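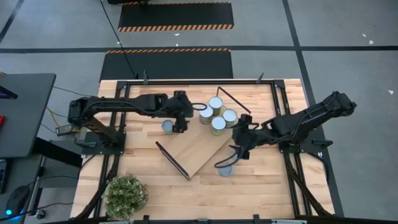
Week 5: Room pricing and the small coastal hotel

OK, last week we finished with location, and I promised I'd get to money. So, rates! Have the Estbridge worksheet open while you read these notes, since I'll keep jumping back to it.

Quick recap of the two numbers we need. Occupancy is the share of your available rooms that you sold on a given night. Average daily rate (ADR) is room revenue divided by rooms sold. Multiply the two and you get revenue per available room, or RevPAR, and that's the one owners ask about at breakfast. Please don't mix up "available" and "sold" on the test. I see it every September.

Our practice hotel, the Cludus, sits up the hill from the harbor in Bevovside. Say it has 1000 room nights to sell in a month and sells 900 of them. Lovely, 90 percent. Now say the owners got there by dropping every rate to 70 dollars. RevPAR comes out at 63 dollars. Are they happy? I wouldn't be, with sheets to wash for all those guests (laundry, breakfast, front desk hours, it all goes up with rooms sold).
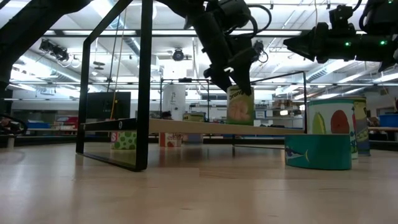

Which brings me to fences. A rate fence is a condition that keeps a cheap rate away from people who'd happily pay the full one: book early, stay through a slow night, no refunds. The Mac Suibhne reading has a good section on these, though I think it's too kind to nonrefundable rates. At a small place, one angry guest at the desk can eat up a whole morning!

A word on views. Guests will pay extra for an ocean view, but only if you say plainly what it is. "Partial view" has caused more bad reviews than thin walls, in my experience. Walk into the room, stand at the window, and write down what you see.

For next time: redo the Cludus month with a higher rate and fewer rooms sold, and find the point where RevPAR matches the one we got here. Bring your working, even if it's messy. We'll start on booking sites and their commissions after that.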